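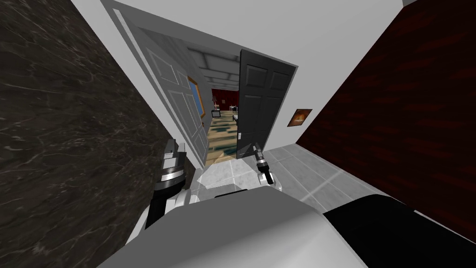

A Clorkov simulation: two arms at a double doorway.

SARHOLM, 10 May 2025 — Home robots are not ready for chores, and Clorkov is not going to claim they are.

The company ran 533 simulated doorway trials on its Pledero software. Too many went nowhere.

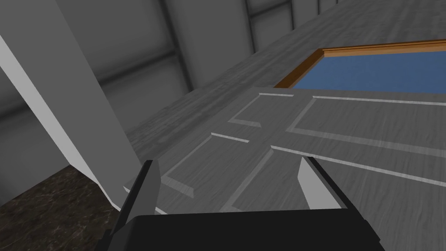
Doors first

"A rendered door is the easy kind," said test lead Adel Berrada. "Ask me about laundry in October."
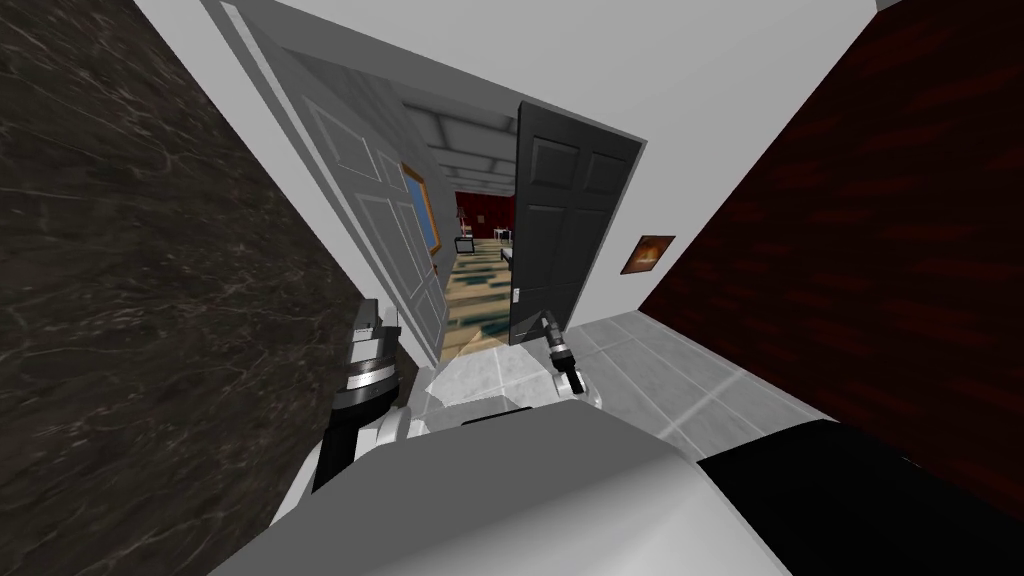
The simulated entry, with one light door and one dark.

Clorkov will publish all 533 logs, failures included.
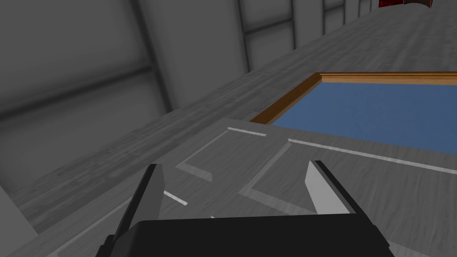
Buyers should ask any vendor for the same. Clorkov has no product on sale and is taking no orders.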